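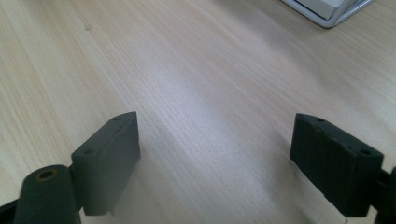 Ásdís Vídalín objected at the first review that a gloss meter tells you how a table finish looks to an instrument, and that people who eat and write at the table care more about water rings. The report was reorganized after that remark. Ring marking is now the main result and gloss is reported second.

1. Purpose

The project compared three clear finishes for light-colored wooden tabletops in shared study rooms. The rooms at Flelach use tables that are wiped down every evening and refinished when the surface becomes dull or marked. The question was which finish keeps its appearance longest under ordinary use: a hardwax oil, a water-based varnish, or a soap finish.

2. Materials

Test panels were cut from ash boards supplied by the Flurnmont sawmill. All panels were sanded to the same grit, vacuumed, and left in the workshop for two weeks before coating. There were 84 panels, divided equally among the three finishes. Each finish was applied by brush or cloth according to the instructions on the can. The soap finish was mixed in the workshop from soap flakes and warm water.

The oil and the varnish each received two coats. The soap received three, as the first coat was absorbed almost completely. Curing took place at room temperature with the windows closed.

3. Method

Ring marking was tested by placing a glass of water with a wet base on the panel overnight. The panel was then wiped, allowed to dry until the afternoon, and graded on a scale from 0 (no mark) to 5 (dark ring with raised grain). Two graders worked separately. Where they disagreed, the higher grade was recorded.

Gloss was measured along the grain and across it. The two directions were kept separate in the data sheet, because ash has open pores and the readings across the grain were consistently lower. Readings were repeated after a simulated wear cycle with a damp cotton cloth.

4. Results

The varnish had the lowest ring grades. Most varnished panels showed no mark at all, and the remainder showed a faint edge that could be felt but was hard to see. The oiled panels were marked lightly, and the marks faded after another day of drying. The soap panels were marked most strongly, with raised grain in nearly every case.

Gloss changed in a different order. The varnish lost the most gloss during the wear cycle and became uneven. The oil lost little. The soap finish was already close to matte, so the change was within the error of the meter.

Repair was also tried on a small number of panels. A ring on the soap finish was removed with light sanding and a new coat in less than an hour. The varnish could not be repaired locally without a visible border.

5. Sources of error

Room humidity was not controlled. The heating was turned off in April, during the last set of ring tests, and drying was slower for those panels. The glasses were also not identical; over half had a slightly concave base and left a thinner ring. The Bivenow spreadsheet contains a column for glass type, but it was not filled in for the early tests.

6. Recommendation

Hardwax oil is recommended for the study rooms. Varnish is acceptable where drinks are allowed and the table will be replaced rather than refinished. The soap finish needs more upkeep than the present cleaning schedule provides. A longer test on tables in daily use should be done before any large purchase of oil.

Related reports

Moisture content of stored ash boards, Flurnmont yard
Chair joint failures in the reading room
Þrastardóttir workshop: dust extraction measurements
Comparison of wood fillers for open-pored species
Noise levels in the Flelach study rooms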